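Subject: Re: [flesisum-data] Cloth episodes: how many starting states per item?
To: flesisum-data list
In reply to: message of Tuesday, 9:40 am

> Hello all,
>
> We are setting up our own two-arm station at Tirnetdale and plan to start with folding, using towels and table napkins. I've read the collection notes in the Flesisum repository and have three questions the notes don't settle.
>
> 1. The notes say 1000 episodes for a first cloth set. Is that 1000 per item, or across all items? If it's across all items, how do you split them?
>
> 2. How do you reset the cloth between episodes? We've been laying it flat and square to the table, and our operators can finish a fold quickly that way. The policy we trained on the first batch works well from flat and fails on nearly everything else. We expected some loss but not this much.
>
> 3. Do you keep failed episodes? Our instinct is to delete them, but I have seen it argued both ways on this list.
>
> Also, if anyone has numbers on how many episodes get thrown out in review, we would like to see them. We need to plan operator hours.

I'll take these in order, except that the second one is the one that matters most, so it gets the most space. All of this is from the cloth work we did for the Leite set. Other people on the list have done it differently and may want to add to it.

**Episode count.** The 1000 is across all items. We didn't split it evenly. Half went to one mid-weight cloth that every operator learned on, and the rest was divided among the others according to how much trouble they gave. Thin cloths got more than thick ones. If I were doing it over I'd cut the share of the first cloth, because by the later sessions the operators were repeating themselves on it and the policy wasn't gaining anything we could measure.

We went past the target in the end. The full log has 1693 episodes in it. The published set has 1000, picked after review. The rest are a mix of rejects, duplicates of states we already had plenty of, and operator practice that was logged by default. I'd suggest you give practice its own tag from the first day. We did it afterward by going through the session notes, and it was slow work.

**Reset.** Your result matches what we saw. If every episode starts from flat, the policy learns the second half of the job and never sees the first half. Most of the work in folding a cloth is getting from a heap to something you can fold, and a flat reset skips it.

What we settled on was a drop reset. The person at the table picks the cloth up by any point, holds it at chest height, and lets go. No smoothing, no straightening, no second try if it lands in an awkward shape. If it lands off the table it is dropped again, and that's the only exception.

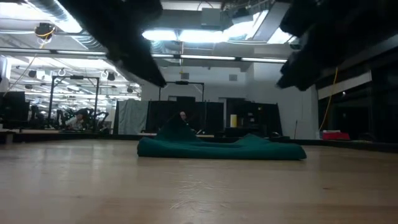
The starting state also gets a label, which the notes don't mention and should. We use four: flat, folded over, low heap, and standing heap. The labels go by shape only and say nothing about how hard the episode turned out to be. A case like the green cloth, with a tall point on one side, a lower one on the other and a dip between them, goes down as a standing heap. If it had the same outline on the table but no part of it stood up, it would be a low heap. People disagree at first about where the line is. We had two people label the same batch of start images without talking to each other, then compared, and rewrote the guide until they mostly agreed. I would do that before collecting anything in quantity.

The reason for the labels is balance. A thick cloth dropped by hand lands as a low heap far more often than anything else. Without labels you find out after the fact that you have a few dozen standing heaps and several hundred low ones. With them you can check at the end of each session and adjust. When we were short of a state, we changed how the cloth was dropped (two hands, or from lower down) and did not shape it by hand on the table. Hand-shaped heaps look different from dropped ones. The folds are too even, and people tend to make the same shape each time.

We kept some flat starts in as well. A policy that gets a cloth flat has to know what to do next, and those episodes help with the last part. They were a small share of the final set.

Two smaller points on reset:

- Fix where the arms start. Ours go back to the same raised pose before the cloth is dropped, clear of the table, and the recording doesn't begin until they are there. In an early batch the operators were allowed to leave the arms wherever they had finished. The policy picked up on that and used the arm pose as a hint about which side to grab first.
- Do not fix where the cloth starts. We asked people to vary the spot from left to right and from near to far. They still favored the middle. We ended up giving out a list of table areas in shuffled order, one per episode, and that solved it.

**Background.** You didn't ask about this, but it comes up whenever a new site joins. We don't screen off the room. There are usually people working behind the table and other equipment running, and it all goes into the recordings. For the Zimareo runs we tried a plain backdrop on half the sessions. The policy trained on backdrop data alone did worse as soon as someone walked behind the table, and the one trained on open-room data didn't seem to care. If the people at your site would rather not appear in the data, work that out with them before you start, and blur in processing if you need to. Moving people out of view by hand for each episode costs a lot of time.

Lighting is a different matter. We left the overhead lights on at all times and did not collect when daylight from the side was strong, because the surface of the cloth washed out and the wrist cameras lost the edges. A shiny tabletop will give you streaks from ceiling lights, and I wouldn't bother to treat it. We ran one week with a matte mat over the table and the results were no better. The mat also slid when the cloth was dragged across it, which caused problems of its own.

**Failed episodes.** Keep them, but keep them apart. We use three outcomes:

- *Done:* cloth folded to the target within the time limit.
- *Recovered:* the operator lost the cloth, dropped it or made a wrong fold, then fixed it and finished.
- *Failed:* time ran out, or the episode was stopped.

The recovered ones go into training with the done ones. They were some of the most useful episodes we had, particularly where a gripper closed on two layers and the operator noticed and let go. When we took them out, the policy would hold on to a bad grasp and carry on with the fold as if it were fine. The failed ones don't go into training, but we use them for the success classifier and would not want to be without them.

Tell your operators this early. Ours had assumed a mistake meant the episode was spoiled, and several of them were stopping and restarting whenever a grasp slipped. That removed the recoveries we wanted. Once they were told to carry on until the time limit, the share of recovered episodes went up and sessions were calmer too.

**Review losses.** In the Leite set, 127 episodes were rejected in review. The reasons, from most common to least:

1. Dropped camera frames or streams out of sync.
2. Recording started before the arms were at the start pose.
3. Cloth touched by hand during the episode.
4. Wrong item logged.
5. Start label missing, with the start image too blurred to label afterward.

The first was a storage problem and went away when we stopped writing to the network drive during sessions. If you record to local disk from the start you'll probably lose fewer. The second is easy to catch with an automatic check, and the script for it is in the tools folder. It only needs your start pose filled in.

For operator hours, please don't plan from our episode times. Folding from a heap takes a good deal longer than folding from flat, and people slow down in the second hour. We moved to short sessions with a change of operator in between. I would time your own people over a few sessions of drop resets and plan from that.

One question back to you: which grippers are you using? If the fingertips are hard, you may have trouble picking up a single layer of a thin napkin from the table, and it might be worth doing the towels first. We held the napkins back until we had softer tips on, and I have no data on how they would have gone with the old ones.

I'll add the start labels and the arm pose rule to the notes in January. If anyone has wording they already use for the labels, send it to the list and I'll try to line ours up with it before the page goes in.

--
flesisum-data mailing list
Please trim quoted text when replying. Attachments over the size limit are held for approval.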